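Rornthorpe Claim Review Set

Summary

The Rornthorpe Claim Review Set contains 2,129 short public claims about vaccines and other health matters, each paired with a verdict and a written rationale. It is maintained by the Fendau Institute and distributed to researchers who study how false health stories spread and how corrections are worded.

Contents

Each record holds the text of the claim, the month it was first logged, the type of source, the verdict, and a rationale of no more than 121 words. Verdicts use four values: supported, false, misleading, and unresolved. Claims that rest on a mistaken identity — for example, that two people in separate news clips are the same person — carry an additional tag.

Names of private individuals have been removed from claim text and replaced with a role, such as "patient" or "nurse." Original posts are not redistributed.

Review procedure

Claims were reviewed by a panel of eight readers at the Prunport office. Two readers assigned a verdict independently, and a third resolved any difference. In 42 records no agreement was reached; these are marked unresolved and should be left out of any accuracy score.

Known limitations

All claims are in English. Items logged before January were reviewed under an earlier version of the guidelines, and their rationales tend to be shorter. The set should not be used to give medical advice or to rate individual publishers.
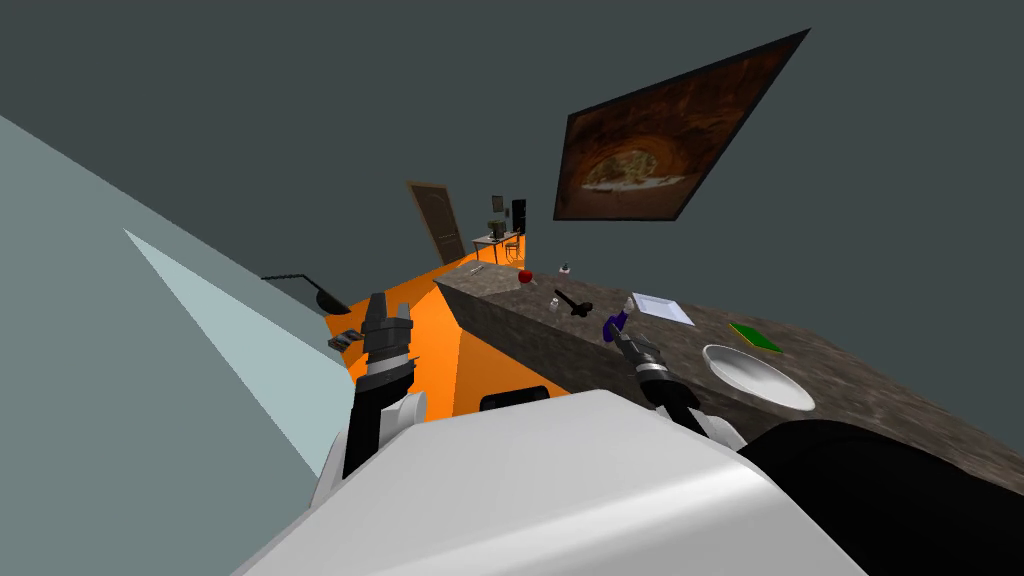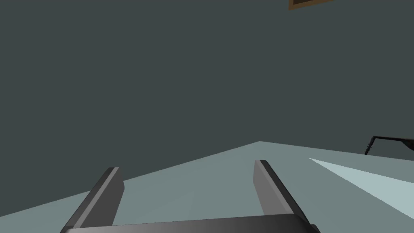 Simulated views, an open gripper in each.

Access and terms

The files are provided as comma-separated text in UTF-8. Use is permitted for research and teaching under the Martinelli Data Terms, a copy of which is included in the main folder. Redistribution of modified records requires written approval from the Institute.

Corrections

Requests for correction should state the record number, the field concerned, and the evidence relied upon. Accepted changes are entered in the change log and appear in the next release. Earlier releases remain available on request.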